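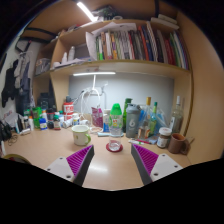

*A bottle of water, a leafy mug and a desk. It's all most of us need to get something done of a morning.*

# Let people be bad at their hobbies

My neighbour makes dreadful bread. I say this with love, and she knows it, because I told her over the fence and she laughed so hard she had to put the loaf down. It was heavy enough that putting it down was probably wise anyway. She's baked every other day for weeks now and the loaves aren't getting any better, and she's having the time of her life.

I've been thinking about her a lot, mainly because everyone else I know seems to be turning their spare time into a second job. You start running and within a week there's an app telling you your pace is down. You take up drawing and your cousin says ooh, you could sell those. Could I? Have you seen the hands? I draw everyone with their hands in their pockets.

I blame a bit of this on school. We were sorted early into the musical ones and the sporty ones, and if you weren't picked you quietly stopped. I gave up the recorder at nine (no great loss to Welsh music) and didn't touch an instrument again until last December, when I bought a second-hand ukulele off a man in Llandeilo. I know two songs. I play both of them at the same speed, which is slow, and one of them I can't sing at the same time as playing. My brother-in-law asked what I was working towards. Working towards! I'm sat on the edge of the bath because the sound's nice in there.
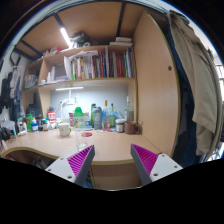

**Branwen Harries**
*Columnist and part-time library assistant*
May 3, 2020

Now, I can hear some of you saying that getting better at things is part of the fun, and yes, fair enough. Tomos Prydderch, who I used to share a shift with, has been carving spoons for years and he gets a proper glow on when one comes out right. I wouldn't take that off him for the world. But Tomos also has a drawer full of wonky ones he's just as fond of, and he stirs his tea with the worst of the lot.

What bothers me is the idea that you owe somebody progress. I had a go at one of those language courses a while back and it sent me a message at ten at night to say it was disappointed in me. A phone! Disappointed! I'd had a long day and I'd burnt the rice, and I actually felt guilty, lying there in the dark, about not knowing the Italian for umbrella. I deleted it in the morning and I've been rude about it ever since.

It's got worse with all of us stuck at home, I think. The first week or two, my phone was nothing but lists of what we could achieve with all this time. Write the novel, learn the piano, get the stomach muscles. Plenty of people haven't got any extra time at all, they've got three children and a laptop on the ironing board. And the ones who do have it are often worried sick, and I can't see that a worried person needs homework.
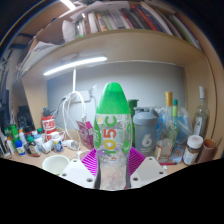

So I'd like to put in a word for pottering. My grandfather was a champion at it. He'd go out to the shed after dinner and come in when it got dark, and if you asked what he'd been up to he'd say "oh, this and that" and wash his hands. He grew leeks that never won anything. He painted the same view of the estuary over and over, and in every one the boats looked like slippers. We've got one on the landing and I wouldn't swap it for a real artist's - well, I might, but I'd feel bad.

I don't remember anyone ever telling him he ought to take a class. Perhaps they did and he didn't listen, as he was a bit deaf on that side when it suited him.

If you've got something you're rubbish at and you like doing it, carry on. Leave it off the internet if you'd rather, or put it up and don't read the comments. And if a friend shows you a lopsided scarf, please don't mention craft fairs. Ask them what they were listening to while they knitted it. I did that with my neighbour and her bread and we were out there till the street lights came on, talking about a radio play we'd both half heard. She gave me the rest of the loaf to take home. I've been having it toasted, very thin, with a lot of jam.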